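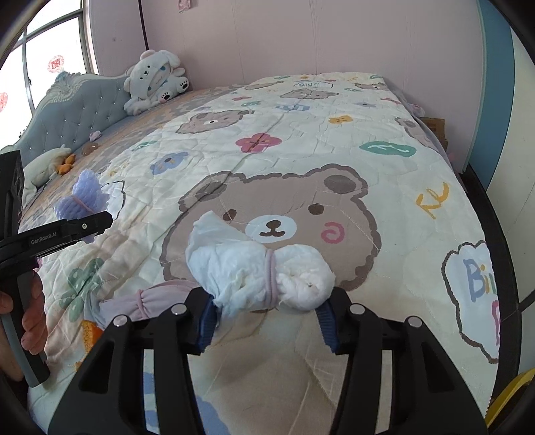 White, lavender and pale pink, each with a pink elastic.

Small cloth bundles and elastics – do yours stay folded?

frida_th
Posted 2021-12-07

I'm trying to get the small stuff in the bedroom under control before January, when my sister's two kids come to stay and I lose half the closet. I've started putting a thin elastic around anything that won't stay folded. So far that's soft white cloths, the net bath things and some light pink squares I use for wiping faces. They get sorted on the bed and then go in a shallow drawer.

The pink ones I roll and band near one end. The white ones I pinch in the middle, which makes a sort of bow and takes up more room than I'd like. Has anyone found a better way? The drawer is 4 inches deep and I don't want to buy more bins.

– Frida

drawerperson80
I'd drop the elastics. Fold in thirds, fold again, stand them on edge. If the drawer is full enough they hold each other up. Elastics leave a crease and after a year they go brittle and stick to the cloth.

sille_k
The thirds thing works for dish towels. It doesn't work for thin soft cloth. I tried it with muslins and they slumped the first time I pulled one out. I band mine and have for years.

Frida, for the white ones, try rolling them first and then banding the roll. The bow shape is what's eating your space.

frida_th
Rolling is fine for the pink because it's a bigger piece. The white is small and kind of twists up on itself when I roll it. I'll try again with a flatter fold to start.

Annunziata O.
Why is a bath puff going in a drawer at all? Hang it up. Mine lives on the shower tap and I throw it out when it looks tired. Banding it shut seems like the worst thing you could do, it needs air.

frida_th
It's a spare, never used. I bought a pack of 11 and they take over the whole shelf if I leave them fluffed out. The one in use hangs in the shower.

Annunziata O.
OK, unused is different. I'd still put those in a bag.

laerke_f
I'm with Sille on the elastics but not on which kind. The office ones are what go brittle. Use fabric-covered hair ties, the thin ones. They don't mark and you can see them at the bottom of a drawer. I got a card of 80 from Rovel and I'm still on it.

drawerperson80
80 hair ties to avoid folding a washcloth.

laerke_f
They're also hair ties. I use them in my hair.

dilruba_s
Different question – where did you get the quilt? My son would like the bears. He has one with a rabbit on it that's worn through at the corner and I need to replace it before he notices.

frida_th
Secondhand, from the Predcombe market. No label on it, sorry. The woman at the stall had a couple of others but no more bears.

dilruba_s
Thanks. I'll keep looking.

sille_k
Back to the drawer. One thing that helped me was putting all the banded ends facing the same way, so the loose ends are toward the back. Then you pull on the elastic end and the others stay put.

Annunziata O.
Or fewer cloths. I had a drawer like that and gave most of them to the animal shelter. I kept a week's worth and haven't missed the rest.

frida_th
I might get there, but with two kids in the house for a month I'm keeping them for now.

Update: I folded the white ones in half, rolled them from the short side and put the elastic just off center. Much flatter. The drawer closes. I did bag the spare puffs and put them under the sink, so you can have that one, Annunziata. Leaving the pink ones as they are.

drawerperson80
Check the elastics in a year.

laerke_f
Hair ties!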